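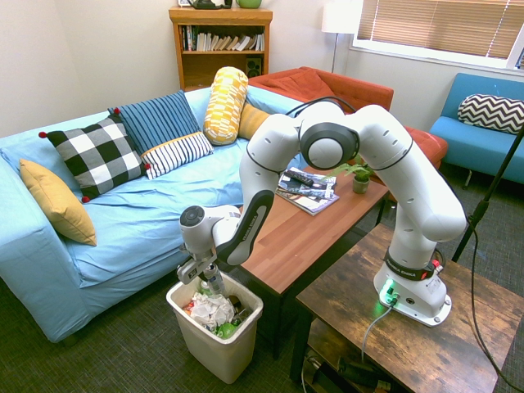

Household tidying by robot

Household tidying is a class of chores in which a machine picks up loose items and puts them where they belong, whether in a drawer, on a shelf or in the trash. As of May 16, 2022, it remains mostly a research subject. Robot vacuums are sold widely, but they clean floors and leave objects where they find them.

Most trials use a single arm fixed to a table. Critics consider this a serious limit. An arm that cannot leave its table can reach one wastebasket and part of one sofa, and a person still has to bring it the rest of the room. Engineer Zsolt Fekete has called such setups "a very expensive way to drop a can."

Published success rates are also disputed. The Akanda trial reported 3598 pickups over 49 days, but counted any item that left the gripper above the basket. Hortensia Quispe, reviewing the results, noted that 15 object types were used and that four of them made up most of the attempts. Soft items such as wrappers and crumpled paper were tested less often than cans.

Supporters answer that grasping has to be solved before mobility — a fair point, though one made for many years. Plutberg and Cesley have both announced home models. Neither has given a price or a delivery date.

See also: Jinside gripper, Laundry folding by machine, Robot vacuum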